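그리퍼 비교 시험 3차 회의록

일자: 2020-09-15
장소: 2층 시험실 옆 회의실
참석: 매니퓰레이션 파트, 제어 파트, 구매 담당
작성: 매니퓰레이션 파트
배포: 참석 부서, Bralden 과제 공유 폴더

1. 지난 회의 조치 사항 확인

- Wultora 그리퍼용 플랜지 어댑터 가공 완료. 볼트 길이가 맞지 않아 한 차례 재가공하였고 현재 장착 상태에 문제 없음.
- Clomum 그리퍼 펌웨어 업데이트 완료. 업데이트 후 개폐 명령의 응답 형식이 바뀌어 제어 파트에서 드라이버를 수정함. 수정본은 저장소의 시험용 브랜치에 올라가 있으며 본 브랜치 반영은 보류.
- 헤드 카메라 재보정은 절반만 진행됨. 내부 파라미터는 새로 구했으나 팔 기준 좌표와의 정합은 아직 이전 값을 쓰고 있음. 이번 회의 5항에서 다시 다룸.
- 시험 물체 목록 확정 건은 미완료. 4항 참조.

2. 시험 조건

이번 비교는 접시 위 물체를 집어 올리는 작업 한 가지로 한정하였다. 두 그리퍼 모두 같은 팔에 장착하고, 접근 경로와 속도 제한은 동일한 설정 파일을 사용하였다. 그리퍼별 시도 횟수는 60회이며, 물체를 들어 올려 5초간 유지하면 성공으로 기록하였다. 접시가 함께 끌려 움직인 경우는 물체를 들었더라도 실패로 처리하였다.

작업면에는 진회색 천을 깔았다. 지난번 밝은 작업면에서는 흰 접시의 테두리 검출이 불안정하여 접근 높이가 매번 달라지는 문제가 있었고, 천으로 바꾼 뒤 검출 누락은 보고되지 않았다. 다만 천에 주름이 있으면 깊이값이 고르지 않게 나온다는 의견이 제어 파트에서 있었다. 천을 펴서 고정할지에 대해서는 의견이 갈렸다. 실제 사용 환경의 식탁보도 평평하지 않으므로 그대로 두자는 쪽과, 그리퍼 비교가 목적이니 변수를 줄이자는 쪽이 있었으며, 이번 차수까지는 그대로 두고 다음 차수부터 가장자리를 고정하기로 하였다. 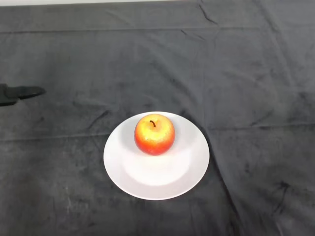
접시 위 물체의 위치는 작업자가 매번 손으로 놓는다. 접시 중심에서 벗어난 정도를 기록하지 않고 있어 두 그리퍼가 같은 난이도로 시험되었는지 확인할 수 없다는 지적이 나왔다. 다음 차수부터 시작 시점의 헤드 카메라 영상을 저장하고 접시 중심과 물체 중심의 거리를 후처리로 계산해 결과표에 넣기로 하였다.

3. 시험 결과

- Wultora: 60회 중 47회 성공. 실패는 대부분 손가락 끝이 접시 테두리에 먼저 닿은 경우. 힘 설정을 낮추면 접시 밀림은 줄지만 들어 올리는 중에 물체가 돌아가는 일이 생김.
- Clomum: 시험 중단. 연속 동작 중 통신 끊김이 3회 발생하여 정해진 횟수를 채우지 못함. 끊기기 전까지의 기록은 보관하되 비교표에는 넣지 않기로 함.

통신 끊김의 원인은 확인되지 않았다. 케이블 교체 후에도 같은 증상이 나왔고, 팔이 특정 자세로 접힐 때 발생한다는 의견이 있었으나 로그로는 아직 뒷받침되지 않는다. 제어 파트에서 커넥터 부위와 컨트롤러 쪽 타임아웃 설정을 나누어 확인한다.

구매 담당은 한쪽 결과만으로는 선정 품의를 올리기 어렵다는 입장을 밝혔다. 이에 대해 이견 없음.

4. 시험 물체

사과 외의 물체를 추가하는 안을 논의하였다. 후보는 레몬, 작은 컵, 빵 모형. 빵 모형은 눌림 정도를 볼 수 있어 힘 제어 비교에 적합하다는 의견이 있었고, 컵은 방향에 따라 접근 경로를 새로 짜야 하므로 이번 과제 범위에서 제외하였다. 레몬과 빵 모형을 추가한다. 물체별 시도 횟수는 사과와 동일하게 한다.

5. 카메라 및 컨트롤러

헤드 카메라만으로는 손가락과 접시 테두리 사이의 간격을 판단하기 어렵다는 점이 다시 제기되었다. 손목 카메라를 추가할 경우 케이블 정리와 무게 보정이 필요하고, 두 그리퍼의 장착면 형상이 달라 브래킷도 따로 제작해야 한다. 우선 헤드 카메라 정합을 마친 뒤 접근 오차를 다시 재고, 그 결과를 보고 결정한다.

Liao 컨트롤러 대여 건은 공급사 회신 대기 중. 대여가 가능해지더라도 그리퍼 비교가 끝날 때까지는 현재 컨트롤러를 유지한다.

6. 결정 및 조치 사항

- 천 가장자리 고정, 고정 방법은 시험실에서 정함 (매니퓰레이션 파트)
- 시작 시점 영상 저장 기능 추가 (제어 파트)
- Clomum 통신 끊김 원인 확인 후 전체 횟수 재시험 (제어 파트, 매니퓰레이션 파트)
- 헤드 카메라와 팔 좌표 정합 (제어 파트)
- 레몬, 빵 모형 구매 (구매 담당)
- 그리퍼 선정 품의는 재시험 결과가 나온 뒤 작성하며, 늦어도 내년 2월 예산 조정 전까지 제출 (구매 담당)

7. 기타

시험실 조명 시간 설정 때문에 저녁 시험 중 불이 꺼지는 일이 있었음. 시설 쪽에 해제를 요청함.
차기 회의는 Clomum 재시험이 끝나는 대로 공지.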